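Put the Complaint Route in the Handbook, With Dates

Most schools have an equal treatment policy. It usually runs to two or three pages, lists the protected grounds in the order the statute lists them, and ends with a sentence saying that complaints will be handled promptly. My argument concerns that last sentence. A policy that doesn't say who receives a complaint, in what form, and by what date an answer is due gives a student very little that can be used.

I have read the handbooks of the colleges in the Madham district for several years as part of my work on admissions and student records. The district has 40 institutions that publish a handbook, counting the evening colleges and the trade schools. All of them prohibit discrimination. Seven state a deadline for the first written reply to a complaint. The others use "promptly," "in due course," or "as soon as practicable," and a few use all three in the same section.

The usual defense of loose wording is that cases differ. A complaint about a missing sign language interpreter can be settled in an afternoon. A complaint about grading over two years may need records from several departments and interviews with people who have left. This is true, and it is an argument against a single deadline for the final decision. It has no bearing on the first reply. Confirming receipt, naming the person responsible, and stating the next step takes the same effort in every case.

Loose wording also has a cost that the defense leaves out. Outside bodies that hear discrimination claims work to fixed time limits. In many places the clock starts on the date of the act complained of, and an internal procedure doesn't stop it. A student who waits for the school to finish "in due course" can lose the right to file anywhere else. The school need not intend this. A staff member on leave and a form sitting in the wrong inbox are enough.

Jilulik College changed its rules three years ago, and its text is worth reading by anyone who drafts these documents. The complaint section is 73 lines long in the printed edition. It gives the office, the room, the mailing address, and an alternate recipient for cases where the first recipient is the subject of the complaint. It sets seven working days for the first reply. It says in plain terms that using the internal route doesn't extend outside time limits, and it prints that statement before the description of the internal route, where it will be read first.

The Jilulik text has faults. It requires the complaint to be in writing and signed, with no provision for a student who can't write or who isn't comfortable writing in English. It treats part-time students in a separate annex, although the law draws no such line. The annex repeats the main procedure with small differences in wording, and any difference in wording will sooner or later be read as a difference in meaning. The annex should be deleted.

Ansah Technical Institute took another approach. It bought a case tracking system from a supplier called Desow and moved all complaints into it. Each complaint receives a number, and the student can look up its status. I was in favor of this when it was proposed and I am less in favor now. The status field has four values, and three of them are variations on "under review." A student can check the status every morning for a month and learn nothing. The handbook was cut at the same time, on the theory that the system would supply the procedure, so the deadline that used to be printed on page 12 can no longer be found anywhere. Software can enforce a rule that has been written down. It can't stand in for the writing.

There is also the matter of applicants. The law in most places covers people who apply as well as people who are enrolled. Handbooks are issued on enrollment. An applicant who believes an offer was refused because of pregnancy, disability, or religion has usually never seen the handbook and often can't download it without a student login. Of all the defects I have listed, this one is the cheapest to correct. The complaint section can be placed on the public admissions page and its address printed at the foot of the refusal letter.

Some administrators object that this invites complaints. It may. A college that sends out 1000 refusal letters in a season will receive some complaints that have no merit, and someone will have to answer them. But the volume can be estimated from other districts that already print the notice, and staff time can be assigned for it. Admissions offices already do this kind of planning for fee disputes and transcript requests, and I haven't seen it argued that the refund procedure should be kept off the public site to hold down the number of refund claims.

What I would put in a model section is short. Name the office and an alternate. Accept complaints in any form, with staff writing down those made in person. Set a fixed number of working days for the first reply, and a second date by which the student is told either the result or the reason for delay. State the outside time limits and the address of the outside body. Apply all of it to applicants, part-time students, and those on leave, using the same words for each group.

The district's model handbook is open for revision until May. The present draft retains "promptly" in section 4 and "in due course" in section 6. Both should be replaced with numbers before the draft goes out to the colleges, since most of them will copy it without changes.

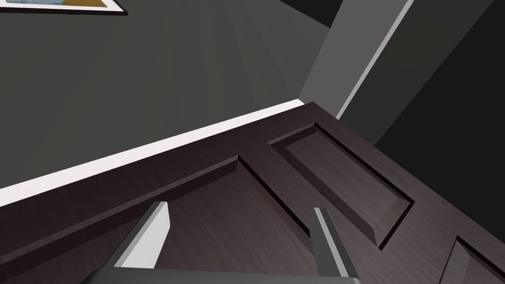
Section 9, on record keeping, needs the same treatment. It tells colleges to keep complaint files for "a reasonable period," and the period should be at least as long as the longest outside time limit that could apply to the case.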